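How to clean a marble worktop without buying half the cleaning aisle

Most advice on looking after marble comes from people with a bottle to sell you. I've read the care leaflets from Mullow and Skevance and they contradict each other on nearly every point, except that you should buy more Mullow or more Skevance. I have had dark marble in one kitchen or another for years, and what follows is cheap and dull.

What you need

A bottle of washing-up liquid, the plain sort
A bucket or bowl of warm water
2 soft cloths, one for washing and one for drying
Bicarbonate of soda, for stains only

Leave the vinegar in the cupboard. It turns up in every list of natural cleaners and it will eat into marble. Lemon juice does the same -- so does anything sold for shifting limescale.

Step 1. Clear it properly

Wiping round things is how you end up with rings. Pegs, tubs, spoons, the lot: move them to the floor or a chair before you start.
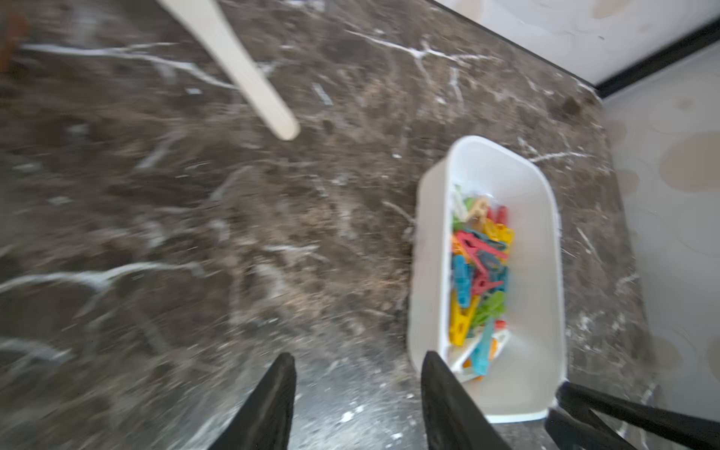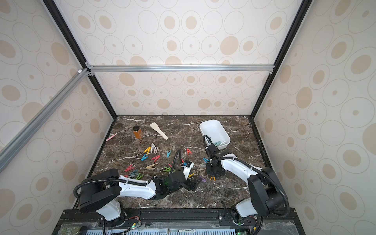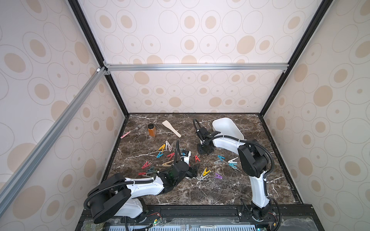
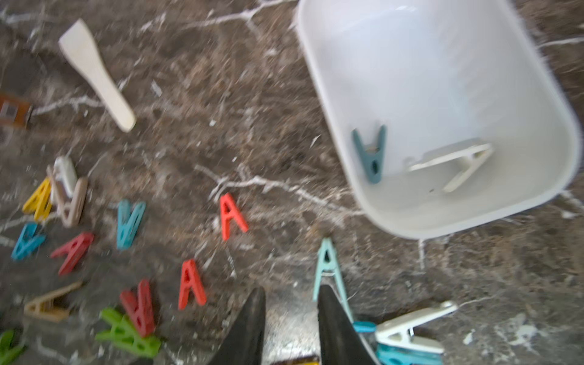
Step 2. Wash

One small squirt of washing-up liquid in the bowl. Wring the cloth out until it stops dripping, then work from the back to the front. If you can see suds on the stone you've used too much, and you'll be rinsing until teatime. Go over it again with clean water.

Step 3. Dry it

People skip this and then complain of a dull film. Use the second cloth, and keep going until your hand slides without dragging. On dark stone you'll see every streak by evening light, so check it then.

Step 4. Stains, if you must

Mix bicarbonate of soda and water to a thick paste, spread it over the mark, cover with cling film and leave overnight. Lift it off with a damp cloth in the morning. It does a fair job on cooking oil. It won't touch an etch, where acid has taken the polish off -- that is damage, and no paste brings it back whatever the label says.

Does it need sealing?

Perhaps. Put a few drops of water on the stone and wait. If the patch darkens, the water is getting in and a sealer may help. If it sits there in beads, put your money away. Ilham Sumampouw, who fitted my last worktop, told me to reseal every 3 years. The Biscombe brochure says every six months, and Biscombe sells sealer.

Polishing powders I would leave alone. I tried one on an offcut and got a cloudy patch that is still there.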